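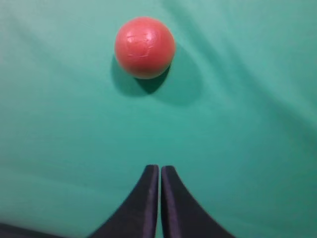
Slow down here, they've just sat through lunch.

Start with the red ball. One ball on green cloth and you already have a whole lesson! Ask the room: what would you look at first? Let them shout out answers. Most will say the pocket. I want to get them to the cloth – nap, speed, which way it runs.

Then the rolling drill. Fifty slow rolls, same spot, no cue, just the hand. Nam-gil Yeon got his Tuesday beginners at Lisow doing this and they loved it (tell the chalk story if there's time, skip it if we're past 44 minutes).

Shadows next. Overhead lamps give you more than one, and new players line up on the dark patch when they should be aiming at the ball. I did it for years.

Pause. Water. Hand out the drill cards.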